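Stillow Visitor Guide Kit - Set-up Manual
Section 4: Putting your heritage site on the audio trail

Read section 3 first. You need the site code from the Drondutico sheet and a charged handset. Last revised 7/17/26. 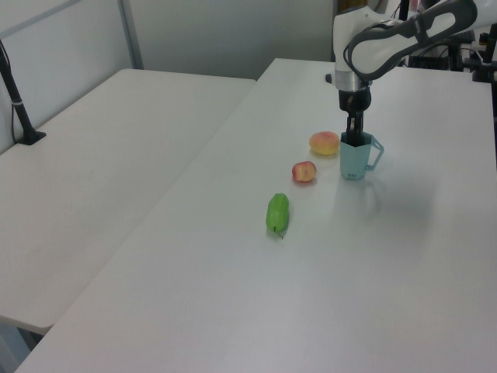
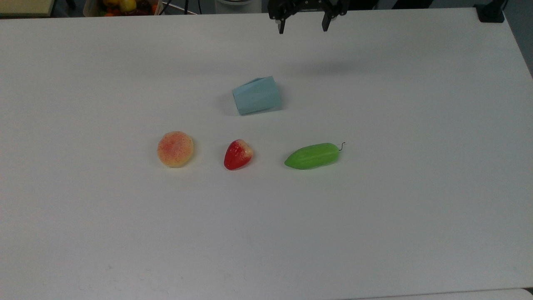
Before you start, lay everything out on one big table. Posts, tags, handset, printed map of the grounds. A plain white top like the one in both pictures is best, small gray tags show up on it. Move any cup well away before the maps come out, a light blue mug can end up on its side as in the second picture and the map ink runs if it gets wet. Then check the tags against the packing list.

4.1 Register the stops

1. Turn on the handset. Wait for the green light.
2. Open Sites, then New Site. Type the site code, no spaces.
3. Add one stop for each place you want visitors to pause. Gate, chapel, cistern, tower base, whatever you have.
4. Give each stop a short name. 24 letters max. Longer ones get chopped on the small screen.
5. Press Save after EACH stop. There is no autosave.

Note: the kit holds 139 stops. Most ruins need far fewer. The demo trail at Jinduvside has long gaps between stops and visitors still finish it.

4.2 Load the recordings

1. Plug the handset into the computer with the short cable.
2. Copy the files into the folder called Noh. Not the one above it.
3. Name each file with the stop number first - 07chapel, 08cistern and so on.
4. Unplug. The handset restarts by itself, give it a minute.

Total storage is 3,720 minutes, all languages together. If you get error 451 the file name has an accent or a symbol in it. Rename and copy again.

Caution: do not load recordings you have no written permission for. Local singers, old radio clips, readings from recent books. Ask first, keep the letter.

4.3 Place the posts

1. Walk the path in the direction visitors will take it.
2. Set each post on level ground, a full step back from the edge of the path.
3. Push the tag into the slot until it clicks.
4. Hold the handset to the tag. Right stop name should come up. If not, see 4.4.

Caution: never drill or glue into old masonry. Use the ground spike or the weighted foot. Check with your heritage office before you dig, even for teh spike.

4.4 Wrong stop plays

- Tags swapped. Pull both, swap back, test again.
- Two posts too close. Move one further along.
- Code 379 on screen: tag not registered. Go back to 4.1 step 3.

Keep the spare tags in the tin, dry, and write the stop number on the back of any you replace. Closing the trail for winter is in section 5.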